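September, notebook, Woline sim bench
Zachary Petrenko

Picking up from Jadwiga's handover note. The job is the camera extrinsics in the Woline stack, head and wrist, and why the planner keeps getting object poses that are fine in one view and wrong in the other. Build is the Senwood branch, with Selma's collision changes merged. Running the living room scene, both arms loaded. Head view first, then wrist.

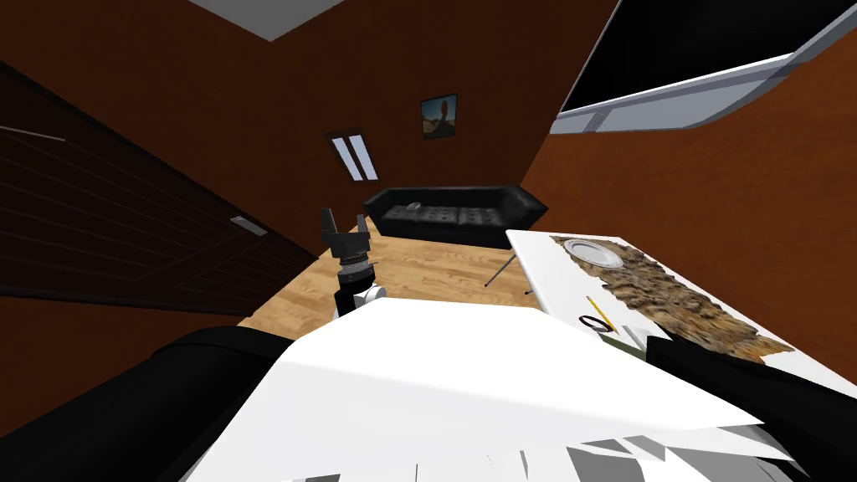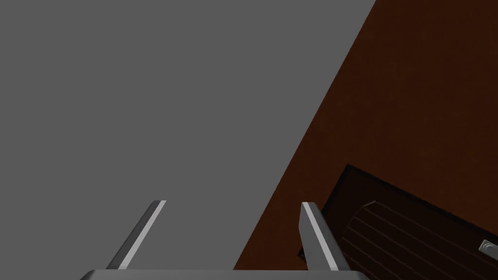 The symptom, so it's written down in one place: pose estimates from the head camera come out rotated relative to world. Positions near the middle of the table are tolerable. Farther out they drift, and the planner then rejects grasps as "in collision with support surface" when the tool is well clear. Wrist estimates for the same targets pass the check. Julián had been working around it by padding the table collision box, which hides the rejections on the near side and makes new ones on the far side. Took the padding out before doing anything else.

What I checked first and can rule out:

Intrinsics. Same file for both render paths, loaded once, hash matches the one in the repo. Reprojected the calibration board corners with the camera pose forced to ground truth and the residual is nothing to worry about.

Time stamps. Suspected the head image was being paired with an old joint state. Froze the arms and the neck, waited, ran the estimate again. Same rotation. Not a sync problem.

Table pose. Read it straight from the simulator and compared it with what the planning scene has. Identical.

That left the transform chain. Dumped the tree from base to head camera and went through it link by link with Azra on the call. There are 4 fixed transforms between the neck joint and the optical frame. 2 of them carry the roll from the mount. The mount roll is in the robot description, and it's also in the sensor config that the Trarham people sent with the camera plugin. The renderer reads only the description. The estimator reads the description and then applies the sensor config on top. So the renderer has the roll once and the estimator has it twice.

The wrist camera has no entry in the sensor config, so it never picked up the extra rotation. Consistent with its estimates passing.

Fix, first try: deleted the roll from the robot description and left it in the sensor config. Wrong choice. The renderer then drew the head view level and the estimator still had the roll, so now they disagreed the other way. Put it back.

Fix, second try: left the description alone and set the sensor config rotation to identity. Renderer and estimator agree. Reran the static pose test on the same targets and the rotation is gone. Left a comment in the config file saying where the mount roll lives. Azra wants the loader to refuse any config that gives a non-identity rotation for a link that already has one in the description. Agree with that, but it should be a warning for now, or the older scenes won't load.

Then the batch. Ran the reach set overnight, 277 start poses, left and right arm, no padding on the table. All the "support surface" rejections from the old log are gone. What's left:

- self collision between the forearm link and the body shell when the elbow tucks in close. Real, the shell mesh is a convex hull and too fat at the front edge. Selma has a split version of the mesh and will merge it after she checks load time.
- 2 planner timeouts, both left arm, both starting with the wrist nearly at its limit. Reran them alone with a longer budget and they solved. Seeds saved in the run folder.

One side note on the wrist camera. Its near clip was set far enough out that the inner part of the fingers dropped out of the depth image at some openings, though they were still in color. The self filter then had nothing to mask and left a ragged edge in the cloud. Moved the clip plane in and regenerated the mask for the fully open and fully closed positions. Haven't done the in-between openings yet. The mask script interpolates and I don't trust it with the finger bars seen this close.

Also found that the depth noise model was switched on for the head camera and off for the wrist. No idea when that happened; the blame on that line goes back to the big config move. Turned it on for both. This will make the wrist results a little worse than last week's and that's expected, so please don't go hunting for a regression.

Julián asked whether his tuned grasp offsets are still valid. They were fitted while the head estimate was wrong, so no. They should be refitted or zeroed. I zeroed them on my branch and kept his file with the suffix _old.

To do:
- loader warning for doubled rotations (Azra)
- shell mesh merge, then rerun the self collision cases only (Selma)
- finger masks at intermediate openings (me)
- unit test that renders a point from each camera and compares it with the projected point from the transform tree. It would have caught this in a minute. (me, before the masks)
- tell Trarham their default config should ship with identity rotation
- update the Živković demo branch, it still has the padded table

Branch pushed 6:40 pm. Batch log and the before/after transform dumps are in the run folder. Not merged, waiting on Jadwiga to read the config change.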